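Femer Solo Travel Pack
By Plindalell
$117 – ships from our Bergeron warehouse
Colors: slate, rust, olive (olive back in stock March)

One bag for people who travel on their own and have to carry everything themselves. Train, hostel, ferry, cheap flight, somebody's spare room. Front loading, so it opens flat like a suitcase. No digging from the top for a clean shirt at midnight with eleven strangers asleep.

Straps tuck away behind a zip panel when you check it. Side handle and top handle, both padded. Hip belt comes off if you don't like hip belts. Lots of people don't.

What's inside

Main compartment with two compression straps. Mesh pocket in the lid, full width. Laptop sleeve against the back, takes most 15 inch machines, not the really fat gaming ones. Flat pocket behind the sleeve for passport and cash – you can't reach it while the pack is on, and neither can anyone behind you on the metro.

Shoe pocket at the bottom, opens from outside. Fits one pair of sneakers or sandals plus a wet swimsuit in a bag. It does eat into the main compartment when full so pack shoes first, then cubes. 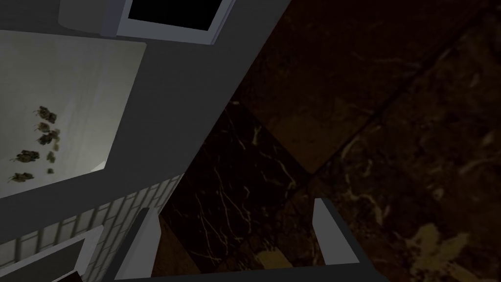
Zippers are the big change from the old version. Chunkier pulls, and the two main ones now meet at the side and take a small padlock (not included). We had a run of broken pulls on the old pack and we're still swapping those, just email.

Rain cover lives in its own pocket underneath. Clip it on or it will blow off. Ask Yasmine Mansour, our designer, about the pier.

Specs

Weight with hip belt: 2.9 lb
Volume: 38 liters
Fabric: recycled polyester, coated inside
Back length: one size, adjustable harness
Outside pockets: 6
Warranty: 5 years on seams, zips and buckles
Item no. 261

Carry-on? Fits the usual cabin limits when it isn't stuffed. Budget airlines change there rules all the time so check yours before you go. If you overpack the front pocket it'll stick out and the gate staff will notice.

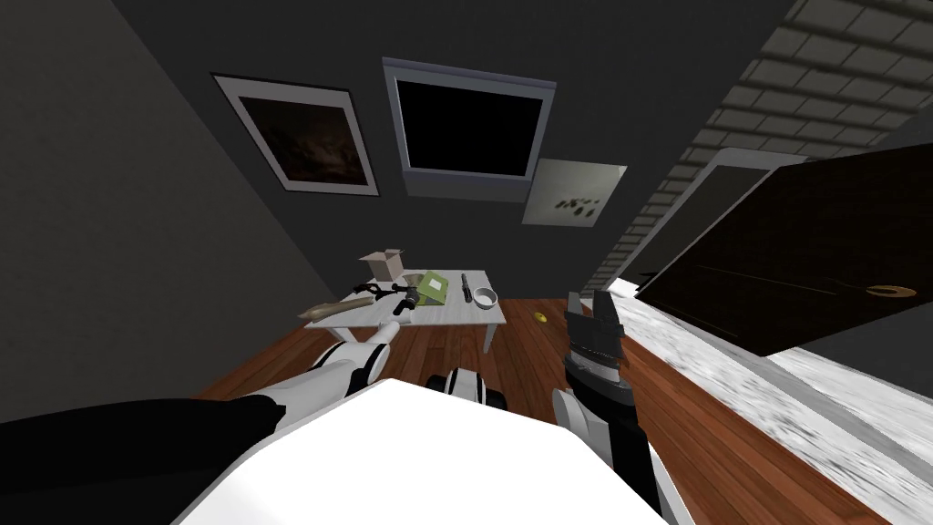

Low white table, wood plank floor.

Goes with

Tilutov packing cubes, set of three. Cut to fit this pack exactly, two side by side and the long one on top. $31.
Tilutov day bag, folds into its own pocket. Good for market runs and beach days when the big pack stays in the locker. $24.
Spare hip belt, $18. Same buckle as the old model.

Care

Sponge and mild soap. No washing machine, it wrecks the coating. Hang it open to dry, out of the sun. Sand in the zips – old toothbrush.

Reviews (311 so far, newest first)

"Seven weeks by myself, Porto down to Seville and then over to Morocco. Only bag I took. Wish the water bottle pocket was deeper." – Solange Dhillon

"Good pack, straps a little long on me, I'm 5'2. Taped the ends up."

"Bought it for a singles hiking week and three other people asked where I got it. Rust color is more orange than the website."

Bottle pocket: yes, we hear you. Next batch gets a deeper one, same price.

Returns

30 days, unused, tags on. We pay shipping back inside the US. Outside the US you pay, sorry. Exchanges for color are free once. Orders in before 2 p.m. go out same day, execpt holidays.

Questions about fit? Send us your height and torso length and we'll tell you how to set the harness.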